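Arms on the kitting line, anyone else's shop going this way?

Shop Floor Talk > Automation and Staffing
8 Apr 2022

tescobar_kits
Management at Ollum has decided kitting is the next thing to automate. If you haven't done it, kitting is small parts into divided trays, tray goes to assembly, repeat until your shift ends. They're buying from Troncoso. The pitch was 1000 picks a shift per arm and "staff freed for higher value tasks." I asked which tasks. I was told there would be a slide on that at the next meeting. There was no slide.

Two of us got sent to the integrator to watch them set up. I went in skeptical and came home about the same.

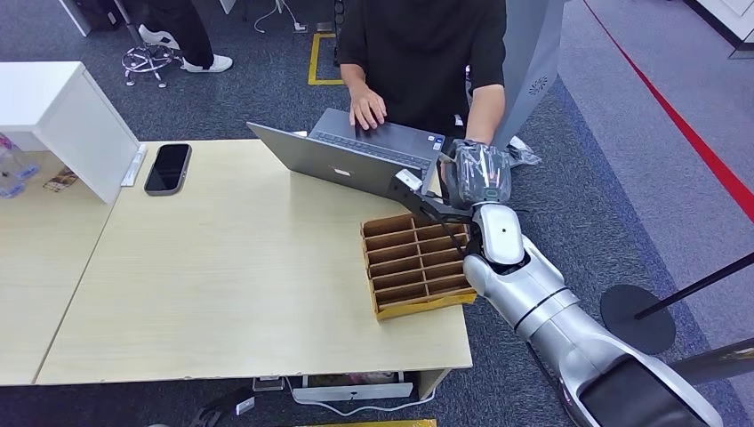
Arm over the divided tray, and the person on the laptop who goes with it.

Look at how much of that table is still a person's job. Somebody has to teach it the tray. Somebody has to be there when a part lands sideways across a divider. I asked who does that on our floor and got "your team will be upskilled." No word on pay.
Telma Escobar, second shift

grayling54
We had two of these at Cenen. Give it a chance. My wrists were shot from kitting and I don't miss it one bit. The setup guy leaves eventually, you know. You're judging it by the worst week.

tescobar_kits
Fair about the wrists, mine aren't great either. But did the number of people on your line stay the same?

grayling54
No. We went from 24 to fewer. Mostly people who left and weren't replaced.

mudflap_r
"Weren't replaced" is doing a lot of work in that sentence.

pnut_buttress
I run the Priveck cell at our place so I'll take the other side. Cardboard dividers are a pain, they bow and shift and the arm doesn't care, it goes where it was told. We ended up changing the trays to suit the robot. Then the parts bags. Then break times. Last month it logged 876 picks on its best shift and I stood next to it for every one of them. I do like the job better than kitting though, and I got a raise out of it, after asking three times.

mudflap_r
So one person got a raise and the rest got new break times.

pnut_buttress
Pretty much. Get the job title in writing before it shows up, Telma. Once it's bolted down they stop answering emails.

tescobar_kits
Asking tomorrow. Does anyone have the wording they used for the pay grade? Ours still says "packer, general" and I know they'll try to leave it like that.

grayling54
I'll dig mine out. It was "cell attendant," one grade up. Don't let them call it a trial period.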